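3.2 Packaging and storage in the home

Households in Skenside and Skonddale were asked in September how they kept small wrapped foods once the outer carton had been opened. Of the 178 replies received, most described a shared drawer or tin. Film wrappers were seldom closed again after first use. 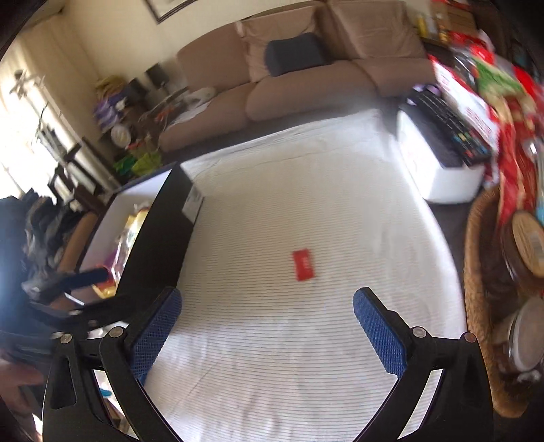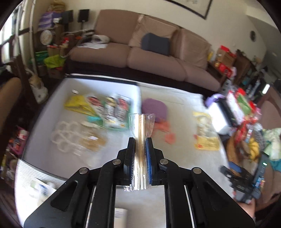

Figure 2. Small items on pale cloth surfaces: a flat red packet or card (first picture) and a roll or tube in clear film (second picture).

Replies from Skonddale differed in one respect. Households there shopped less often and bought in larger amounts, and 10 of them kept a written list of what was in the cupboard. The earlier survey in Edilell did not ask about lists, so the two sets of replies cannot be compared on this point. Waste is dealt with in Section 3.3.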